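September, workshop notebook, Furden Street rental

Spent the morning on the listing sheet for the upstairs unit and got further than I expected (coffee helped, and so did the rain). Two bedrooms, one bath, built 1872, and the tenant has given notice, so we can show it from three o'clock onward most afternoons. I'd still like to ask for the deposit in two parts, the way we did at Nyaga, but I want to sleep on that before I write it in.

The floor plan finally matches the walls! I had the back bedroom too wide on the old drawing, and the closet was on the wrong side altogether. Redrew it, measured twice, and pinned the new one over my desk. Square footage comes to more than 1000, not counting the porch. 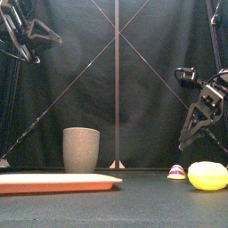
Jocelyn Després thinks we should leave the square footage off until the porch question is settled, and would put the bus stop and the new windows first. Fair enough. I'll move those lines up tonight and send everybody the draft.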